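Speaker notes: Getting people to read what we print

Talk for the Plenton print and publishing evening. Slot is 25 minutes plus questions. Start 7.15 pm.

Slide 1. Title
Say hello, thank Duván Echeverri for the invitation. I run the small print side at Handside, mostly leaflets, guides and booklets for councils, clubs and shops. Tonight is about short printed guides and why so many of them end up in a drawer.

Slide 2. Where I started
My first paid job was a walking guide for Buthelezi, the garden centre on the ring road. We printed 2000. A year later there were still boxes of them under the till. The walks were good and the maps were accurate. The text was set at 7 point in pale green, and you had to open the whole thing flat to find where a walk began. Pause here, people usually laugh.

Slide 3. Length
Most clients arrive with too much text. The Zestside allotment handbook came to us at 168 pages. It had the full rules, the minutes that led to the rules, and a history of the water supply. We moved the history to their website and put the rules in a table. The printed version was much shorter and the site office stopped getting the same phone calls about bonfires.
Ask the room: who has cut a client's text by more than half? Take a couple of answers, keep it short.

Slide 4. Paper weight
For inside pages I use 130 gsm as a starting point. It doesn't show much through from the other side and it still folds without cracking. Go heavier on the cover if the booklet will live in a bag or a glovebox. Pass round the three samples. Remind people to hand them back to the front.

Slide 5. In the hand
Designers check pages on a screen, flat and brightly lit. Readers hold them at an angle, often by the bottom edge. Keep page numbers and anything important clear of the lower margin. I leave 15 mm at the foot and clients always ask for it back.
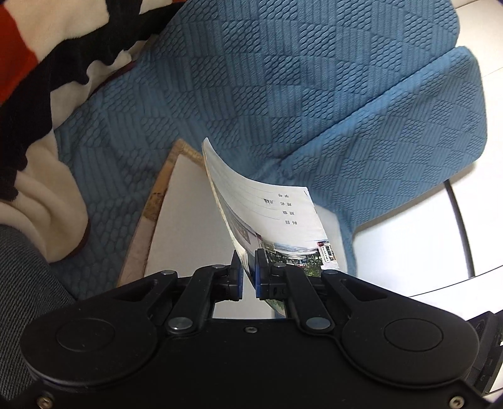 Slide 5: a paper booklet gripped at its lower edge.

Slide 6. Stapled or glued
Two staples will do for anything thin. Once the booklet gets thick the middle pages creep outwards and the trim eats into the text, so allow for that in the artwork or go to a glued spine. A glued spine looks smarter on a shelf but won't stay open on a kitchen worktop. For recipes and instructions I would still staple.

Slide 7. Testing
Print five copies on the office machine. Give them to people who know nothing about the job and ask them to find one fact, such as an opening time. Say nothing while they look. Watch which page they open first. With the Plenton bus guide everyone went to the back cover, where we had put the logos. The timetable index is there now.

Slide 8. How many to print
The second Buthelezi guide was also 2000 copies, so it makes a fair comparison with the first. Larger type, one walk to a page, start points listed on the cover. They reordered in September.
If someone asks about cost per copy, say it depends on the press and offer to talk afterwards. Don't get drawn into quoting.

Slide 9. Contact details
Leave this up during questions. Spare samples are in the blue crate by the door. Room has to be clear by 8.30 pm.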